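Where do you keep the remotes in a rental so guests can find them?

I let out a small flat in Draltow and the remotes vanish every September. Last time I found one in the freezer! Do I glue them down or what? 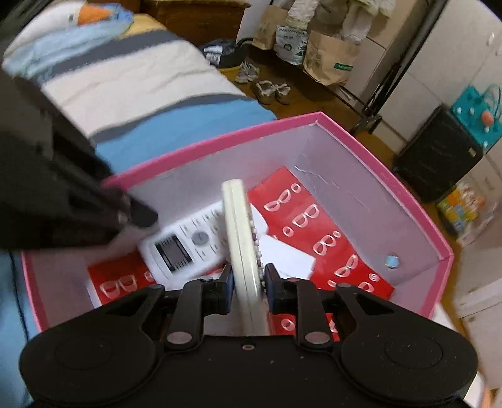
2 answers

Orestis Gkikas
Get a box, put it by the TV and write REMOTES on the lid in big letters. I've done 13 changeovers this summer and lost none. Mine came from Deligiannis - cheap but sturdy. I also keep 2 spares in the locked closet, plus batteries, and my cleaner checks the box before she strips the beds. Don't glue anything, guests hate it and you'll never get the batteries out.

Apostolos Economou
Velcro on the wall. Worked for us for 3 years, then the paint came off with it lol. Now I just charge for lost ones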